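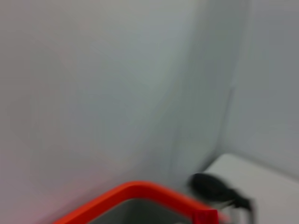
Rivby – Dinge auf einem Tisch, Stand Dezember

Diese Website verwendet Cookies, um Ihnen das bestmögliche Erlebnis zu bieten. Alle akzeptieren | Nur notwendige | Einstellungen

Rivby ist ein Verzeichnis von Haushaltsgegenständen, die auf einem Tisch herumliegen und dort nicht bleiben sollen. Es umfasst 3.745 Einträge zu 173 Gegenständen in 17 Gruppen. Zusammengestellt haben es Antonina Tymoshchuk (Benennung, Gruppen) und Gladys Mwaipopo (Tabellen, Korrekturen, Geduld).

Wer Aufräumen für eine schlichte Tätigkeit hält, möge zuerst die Gruppe »Sonstiges« lesen. Sie ist die größte.

Was drin ist

Jeder Eintrag beschreibt einen Gegenstand in einer Aufräumsituation. Die Tabelle hat fünf Spalten:

gegenstand – deutsche Bezeichnung, Einzahl
gruppe – eine der 17 Gruppen
farbe – ein Wort, siehe unten
ort_vorher – Tisch, Korb, Kiste, Regal, Boden
ort_nachher – dieselben Werte, dazu »unverändert«

Der Wert »unverändert« war ursprünglich für Ausnahmen gedacht.

Die Dateien liegen als CSV vor, UTF-8, Semikolon als Trennzeichen. Frühere Fassungen hatten Kommas, bis jemand »Kanne, klein, schwarz« eintrug.

Gruppen, die Ärger machen

Kannen. Teekannen stehen unter »Geschirr«, auch wenn sie in einem Wäschekorb liegen. Der Aufenthaltsort ändert die Gruppe nicht, darauf haben wir uns nach längerem Briefwechsel geeinigt. Ein Siebeinsatz, der in der Kanne hängt, bekommt keine eigene Zeile. Liegt er daneben, bekommt er eine. Deckel werden ebenso behandelt, nur dass Deckel sich häufiger daneben befinden.

Bausteine. Pro Stein eine Zeile. Zusammengesteckte Steine gelten als ein Gegenstand, solange sie zusammenstecken. Die Form wird grob angegeben: Stein, Platte, Schräge. Antonina hatte eine feinere Einteilung vorbereitet, die Morkberg-Liste, mit Unterpunkten und Fußnoten. Sie liegt im Ordner »alt« und ist sehr gründlich.

Körbe. Ein Korb ist Gegenstand und Ort zugleich. Das führt zu Zeilen wie »Korb, Tisch, unverändert«, gefolgt von Zeilen, in denen der Korb das Ziel ist. Beides stimmt. Wer nur Gegenstände auswerten will, filtert die Gruppe »Behälter« heraus und wundert sich dann bitte nicht über das Gesamtergebnis.

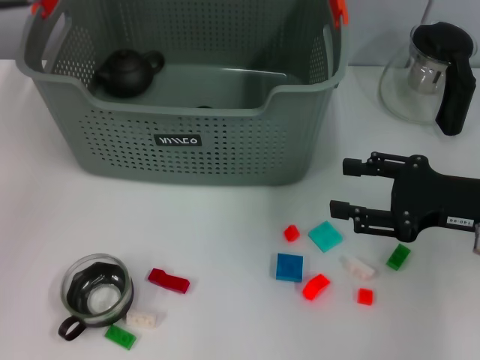

Wäschekorb mit schwarzer Teekanne, dahinter rechts die Glaskanne, davor Bausteine auf weißem Tisch.

Farben

Ein Wort pro Gegenstand, und zwar das, das am Küchentisch auch fallen würde. »Petrol« und »Türkis« sind zugelassen, »Meeresgrün« wurde nach einer Abstimmung gestrichen (eine Stimme dafür, eine dagegen, Gladys führt die Tabelle). Bei Graugrün hat jede von uns einmal Grau und einmal Grün eingetragen. Graugrün ist inzwischen ein eigener Wert, die alten Zeilen werden bei Gelegenheit angeglichen.

Durchsichtiges Glas heißt »klar«. Hat eine gläserne Kanne einen schwarzen Deckel, bleibt sie trotzdem »klar«.

Bekannte Mängel

Die Gruppe »Textilien« ist dünn besetzt, was bei der Menge an Wäschekörben einer gewissen Komik nicht entbehrt.

In den Zeilen aus dem Teil Hrynyshyn fehlt gelegentlich ort_nachher. Leere Felder bedeuten »nicht notiert«. Sie bedeuten nicht, dass der Gegenstand verschwunden ist, obwohl wir das bei einem Löffel weiterhin vermuten.

Kleine dunkle Dinge in Körben sind schwer zu benennen. Steht in der Spalte gegenstand »unklar«, dann haben wir beide hingesehen.

Die Bezeichnungen schwanken zwischen »Schüssel« und »Schale«. Eine Regel dafür gibt es, sie steht in der Datei regeln.txt und wird unterschiedlich ausgelegt.

Verwendung

Frei für Unterricht, Forschung und häusliche Streitfälle. Bei Weitergabe bitte »Rivby, Tymoshchuk und Mwaipopo« angeben. Für Rückschlüsse darauf, wie ordentlich Menschen im Allgemeinen sind, taugt die Sammlung nicht: Aufgenommen wurde nur, was bereits herumlag.

Die ältere Sammlung Drutelmont verwendet andere Gruppen und lässt sich nicht zeilenweise anfügen. Eine Zuordnungstabelle liegt bei, sie reicht bis zum Buchstaben K.

Korrekturen bitte mit Zeilennummer und altem wie neuem Wert an Gladys. Vorschläge für neue Farben gehen an Antonina.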